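The Clisevport Public Library will close its second-floor reading room from the first week of June so that the original floor can be repaired and the lighting replaced. The room is expected to reopen before the start of the school year. All other floors will keep their regular hours.

The work was approved by the library board at its Friday meeting. It covers the main reading area, the periodicals alcove and the corridor leading to the local history collection. The floor was last refinished 18 years ago, and an inspection over the winter found lifted boards along the north wall and beneath two of the radiators.

Pacheco Interiors, of Sunivbridge, has been awarded the contract after a public bidding process that drew offers from four firms. The company previously restored the entrance hall of the Sunivbridge courthouse. Under the terms of the agreement, damaged boards will be lifted and replaced with matching stock, and the full surface will be sanded and sealed. The 14 ceiling lights will be exchanged for lower-energy fixtures that keep the shape of the present ones.

Seating in the room will also change. The present layout provides 80 places at long shared tables. The new plan keeps most of the long tables and adds a row of single desks by the east windows, along with two height-adjustable desks near the elevator. Power outlets will be fitted at every table. Several patrons asked for these during the comment period in the spring, when the library received 198 written responses.

A number of those responses dealt with noise. The board has accepted a recommendation that group study be moved permanently to the first floor, where two meeting rooms may be reserved without charge for up to two hours a day.

Children's programs are not affected by the closure. The weekly craft hour will continue in the Felta Room on the first floor, and registration for the summer session is open at the main desk. Materials are provided, and children under eight must be accompanied by an adult.
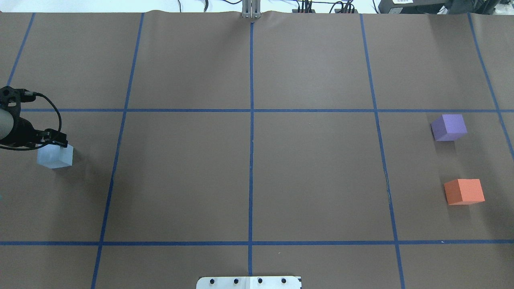 *Blue masking tape laid in a grid over brown paper.*

During the closure, newspapers and current magazines will be available beside the main desk. Items from the local history collection may be requested by phone or in person and will be brought down for use in the first-floor study area. Requests received before noon will be filled the same day. Microfilm readers will be out of service until the room reopens, and patrons with urgent needs may use the readers at the Sunivbridge branch with their Clisevport card.

The elevator will remain in service, although contractors will have priority between 7 and 9 a.m. on weekdays. Sanding will be carried out before opening hours where possible. Some noise should be expected on the third floor during the first two weeks.

The floor plan and the full schedule of work are on display in the entrance hall. Questions may be directed to the main desk during opening hours.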